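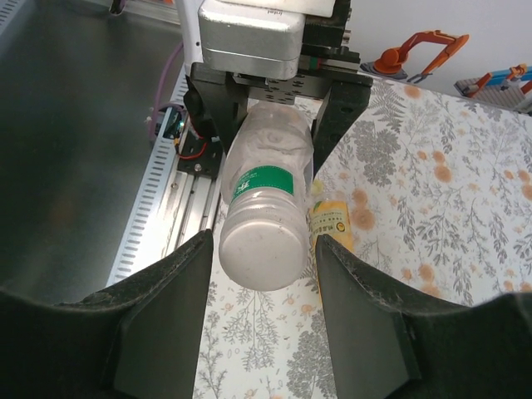
Kitchen > Drinks & Leftovers
Posted July 2, 2002 by the Mastley kitchen desk

Every summer somebody swears that soda water keeps its fizz if you store the bottle on its side. I don't buy it. A cap that leaks gas leaks it lying down too, and then you get a sticky shelf.

Squeezing the air out before you close it is the other favorite.
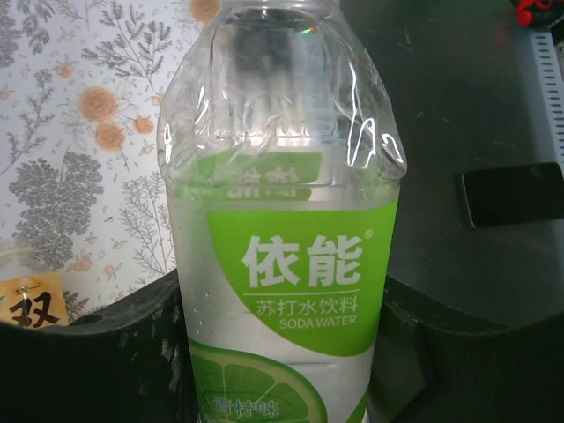 I tried that all through April and couldn't taste any difference. Thin plastic wants to spring back, so you may just be making room for gas to leave the water. Buy the small size and finish it.

Cartons: once opened, they go in the fridge door, upright. Skip the clip gadgets. The Tosel one cost me more than the juice.

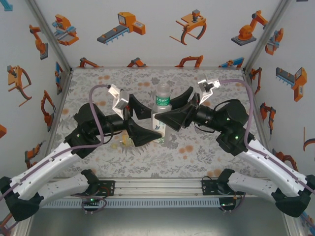
Soda water and a small carton on the flowered cloth.

Stubborn caps: a rubber glove works. So does a dish towel, mostly. Hot water on the cap I'd leave for glass jars. Hold the bottle low and don't squeeze, or it ends up on your shirt.
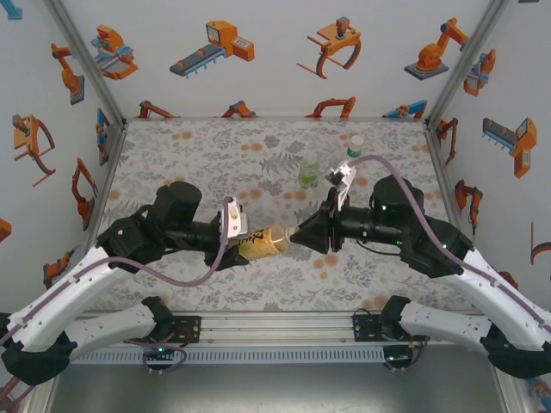
Amber-yellow drink, bottle on its side.

Tags: bottles, fridge, things I doubt
33 comments | 177 shares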